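Water shutoff and meter work in October

The Catby water district will replace the main under Starna Road in October. Work starts at the Gimeo Street end and moves north one block at a time. Expect the water to be off from 9 a.m. until 2 p.m. on the day the crew reaches your block. A door tag will be left the evening before.

Fill a few jugs the night before if you need water for cooking or pets. Turn off ice makers and do not run the dishwasher or washing machine while the supply is off.

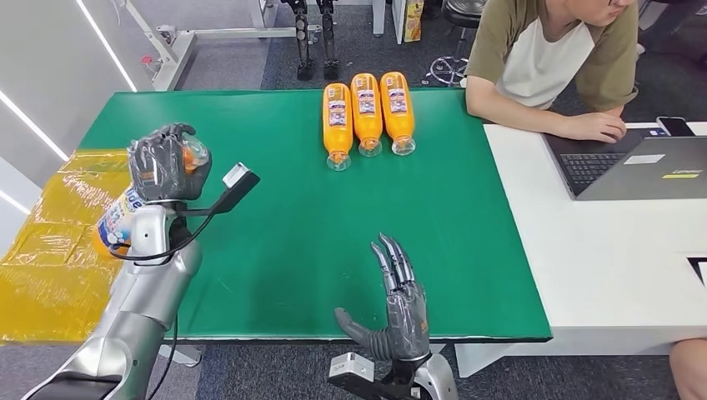

When the water comes back

Run the cold tap in the bathtub first, with the drain open, until the water is clear. Cloudy or brown water is common after main work. Leave the hot taps alone until the cold runs clear, or sediment may end up in the water heater. Clean the screens on your faucets if the flow seems weak. 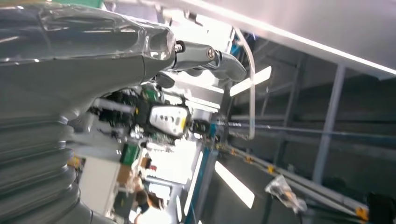 New meters go in on the same visit for 11 addresses on the east side. The rest will be done in spring. The meter box has to be reachable, so please move planters and parked cars away from it.

Parking on Starna Road will be limited to the west side for 15 working days. The lot behind the Subramaniam building is open to residents overnight during that time, but cars must be out by 7 a.m.
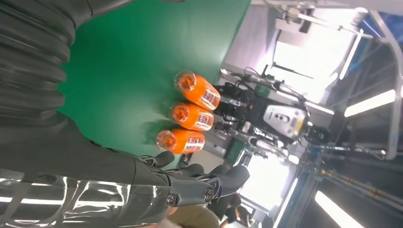 Trash pickup stays on its usual schedule. Put carts out on the west side, with the lids closed.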